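Plemura house list – message 465 in thread "Winter coats, again"

From: Ruoxi Han
To: house list
Subject: Re: Winter coats, again

Marcelino Peixoto wrote on Tuesday:

> The hall closet rail came down again last night. I have put it back
> with longer screws, but it holds 18 hangers and no more. Could
> everybody with a big coat please keep it in their own room until
> spring? Fold it, box it, I don't mind. Lihua says you can roll a
> down coat to the size of a loaf of bread.
>
> Marcelino

Marcelino,

I'd like to meet the bread. I have now spent most of an evening on the black one, and the smallest I've gotten it is a medium dog.

What I did, for whoever tries next. Empty the pockets (one glove, two cough drops, a receipt from Papadopoulos). Zip it to the top. Lay it on the bed face up with the hood toward the headboard, then fold the sleeves across the chest and press from the hem upward. Go slowly, the air has to leave through the seams and it is in no hurry. If you sit on it, sit near the waist.

The sleeves are the trouble. Fold one in and the other one comes out – Jianguo suggests a belt, and I'm willing to try his.

Does anyone still have the big Honilura storage bag from the move? It was in the basement on the shelf by the boiler. Failing that, I'll hang the coat behind my door and enter the room sideways.

Hongjun, you asked if it would fit in a drawer. It would not.

Ruoxi 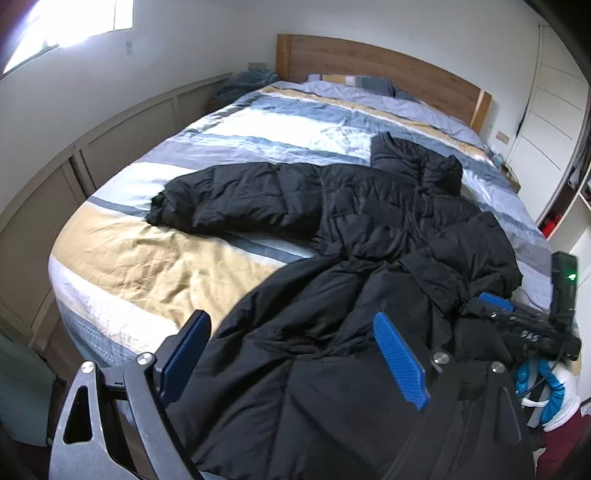 Page last changed: Tuesday, 17:18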